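Progress report no. 2 to the Dorno Fund
Bindon packing room – robot handling project
Prepared for Johannes Masilela, grants officer
April 18, 2021

Dear Johannes,

You asked for something a bit less stiff than the first report, so I've taken you at your word and left the spreadsheet for Gökçe to send separately. She runs the numbers, I run the floor, and this is mostly the floor.

Where we've got to

When I last wrote, we had one arm on the bench and a lot of hope. We now have two arms and a long belt set up together, with a proper hand on one of them – fingers and a thumb, with a little camera fixed underneath so it can look at whatever it's reaching for. The job we gave it is the one everybody in the packing room would have picked: take a bottle off the belt, put it in a tray, do it again. If you've ever spent a morning doing that by hand you'll know why it was top of the list. It's the wrist that goes first, then the shoulder, and by the afternoon you're swapping hands and dropping things.

We chose juice bottles because they make up most of what comes through on a packing day, and because they're awkward in a useful way. They're tall, they tip, and the label catches the light. Clirkico, who are doing the programming for us, wanted to start with plain blocks and we did let them have a week of that. But Costel said (quite loudly) that we don't sell blocks, so on to bottles we went.

The trial runs

We ran 318 picks over the trial period, all of them at low speed with somebody standing by the stop button. The hand dropped or missed the bottle 67 times. I know that sounds like a lot, and I did wince when I saw it written down, but most of those came in the first stretch, when the thumb was closing too early and nudging the bottle over before the fingers had got round it. Clirkico changed the timing and it settled a good deal. In the last full session we had 14 misses, and nearly all of those were bottles standing too close to the back rail, where the fingers haven't got room to get behind.
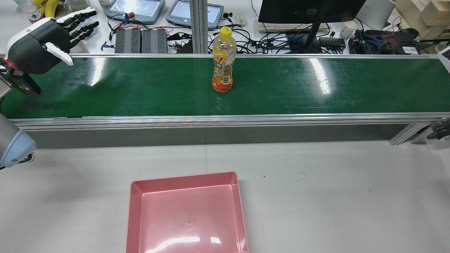
That rail is my main headache at the moment. We could move it back, but then the bottles wander, and a wandering bottle is worse. Clirkico would like to fit a small guide that steers everything towards the near side before the hand gets to it. Costel thinks the hand should just come in from a different angle and leave the belt alone. We're going to try his way first, as it costs nothing apart from an afternoon, and I'll let you know who was right.

Glare has been the other nuisance. The belt is shiny where it's been used and the ceiling lights bounce straight off it, which confuses the camera. We've got a quote for diffusers over that end of the room and they're well inside the equipment budget. I'd like to order them this week unless you see a problem.

The people side

I know this is the part your trustees care about most, and to be fair so do we. There are 17 people in the packing room and I promised in the application that none of them would lose hours over this. That still stands. What has changed is what some of them do with those hours.

Costel Barbu is the one to mention. He's been packing here longer than I've been managing it, and he was dead against the whole thing last year – he told me so in the car park, at length! He's now the person the programmers ring when something looks odd, and he's learning to set up the pick positions himself on the handheld controller. He did his first one without help last month. He still isn't what I'd call a fan. His view is that the arm is slow and fussy and needs more looking after than a new starter, and at the present speed I can't argue with him.

Four others have done the basic safety session and another three are booked in. Two people have told me they'd prefer not to work near it at all, and I've said that's fine for the length of the trial. I don't yet have a good answer for what happens after the trial, and I'd sooner tell you that now than have it turn up as a surprise in the final report. If other projects you've funded have been through the same thing, I'd love to be put in touch with them.

One worry I hadn't thought of came up at our tea-break meeting. Packing side by side is when people talk. Take two of them off the line to mind a machine and they're suddenly on their own for most of a shift, with earplugs in. We're trying it in pairs, an hour at a time, and people seem happier with that. It does mean the labour saving we put in the application is going to look smaller on paper. Gökçe has put a note about it in the spreadsheet.

Money

We're on budget overall. The hand cost more than we'd allowed for and the belt cost less – we bought it second-hand, and it shows, but it runs straight. Training is underspent, mainly because we had to put two sessions off when we were short-staffed. I'd like to carry that money over to the next period if you're agreeable.

What comes next

Between now and June we want to sort out the back rail, get the lighting done and start sending bottles along the belt in a steady flow. At the moment we're placing them by hand one at a time, which is fine for testing but isn't packing. After that comes the second arm, which should slide a full tray away and bring up an empty one. Clirkico have it moving, but it hasn't been given a real job yet and I don't want to rush it.

You're very welcome to come and see it all running. Mornings are best, and do wear flat shoes. Let me know about the diffusers and the training money when you can, and ring me if anything in the spreadsheet looks peculiar.

With best wishes from everyone at Bindon,
Packing room manager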